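Robot Skills Lab — Handout 5
Showing the arm a task by remote control
Notes: Digby Cosgrove

Read before you sit down at the Skiritz station. All of this is in the simulator, no hardware until March. You drive both arms with the hand controllers, the sim logs everything, the learner gets the log later. Your job is clean demos.

Three views: one over the torso, two from right behind a gripper. 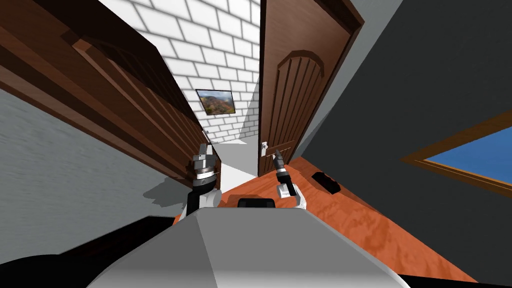
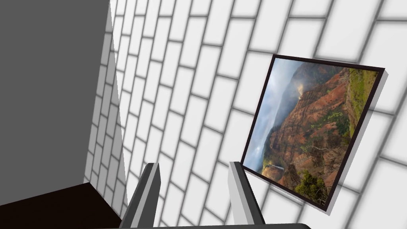
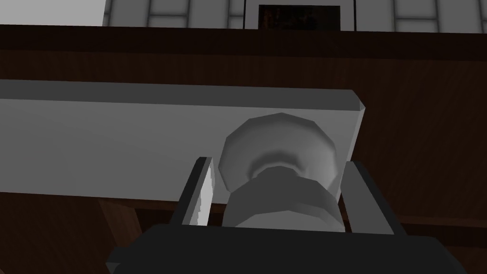 Views and what they're good for

Torso view — big moves, keeping the arms apart. Bad for judging depth. Don't try to close on anything from up there.

Gripper views — last bit of an approach. The background tilts with the wrist, sometimes a lot (see the brick wall in the second one). Go by the fingers, not the room. In the third the fingers are open with the gray fitting between them, gaps on both sides. Get used to reading those gaps before you squeeze the trigger.

Recording a demo

1. Reset. Arms to start pose, grippers open.
2. Type the task name the same way every time. "open cabinet" and "Open_cabinet" end up as two tasks and I have to merge them by hand.
3. Press record, wait one beat, then move.
4. Slow near contact. Steady elsewhere, no long pauses — the learner copies pauses too.
5. Stop, mark good or bad. Bumped something and recovered? Still good, add a note.

Clutch: hold the side button to freeze the arm while you move your hand back. Let go gently or teh wrist jumps.

Numbers

Each pair records 48 demos. Logs over 400 MB get rejected by the Prilteo uploader, split them first. Last years set had 651 usable demos, it's in the Brunton folder if you want to replay a few.

For next time

Replay one of your own bad demos. Write down where your hand and the gripper stopped agreeing. Half a page is plenty, bring it on papper.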